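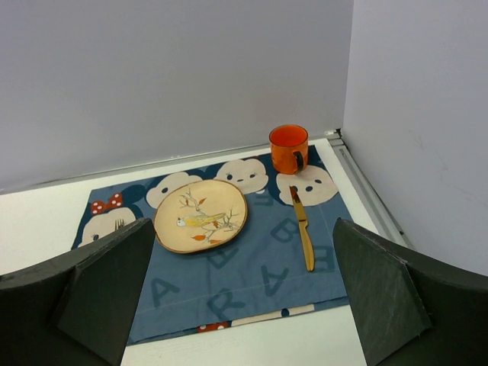

Place setting at the Irkora open day, from the wrist camera. Grandville, February 9, 2025.

Went to the Irkora open day so you don't have to. Thread, with complaints.

The pitch, from the invite: a robot that can "help around any home." The demo: table setting. Placemat, plate, fork, knife, mug. I was told in November there would be laundry. I asked about laundry. Laundry is "on the roadmap."

First, credit where due. They put the wrist camera feed up on a big screen, so you get the gripper's own view, two black fingers and whatever's between them. Most companies show you the glamour angle and a soundtrack. I liked this a lot more.

Also, the placemat is a decent choice. Dark blue cloth, cartoon mouse faces, big letters going every which way, and a plate on top with a bird and orange leaves painted on it. Busy pattern on busy pattern. If you wanted to make it easy on the vision system you'd use plain white everything.

BUT. White table, pale gray walls, nice even light. My kitchen has a window, a toaster and a pile of mail. I'd like to see the bird plate go down next to the mail.

And gold silverware! Fork on the left, knife on the right, very fancy. Shiny metal is supposed to be hard for cameras, so I asked how it does with cheap, thin forks, the kind most of us own. Got a long answer about training data. Still don't know how it does with cheap forks.

Our guide was Gráinne Cronin, who was patient with me and deserves a raise. I asked how many tries it gets. She said 4 runs per group and they don't hide the bad ones. Our group saw 2 I'd call clean. One ended with a staff member reaching in. The other I'm still arguing about with the guy who stood next to me.

The number on the handout is 201 successful settings. Out of what? No denominator anywhere on the page. Gráinne said she'd find out and took my email. Nothing yet.

Someone asked how it compares to the Dudell arm. "Different use case." Someone else asked about price and we were shown to the coffee.

I'm not saying it's fake. I watched it and the thing works, some of the time, on that table. I'm saying "any home" is a big phrase for one placemat and an orange mug.

Nazari has an open day coming up too and I've signed up – bringing my own forks.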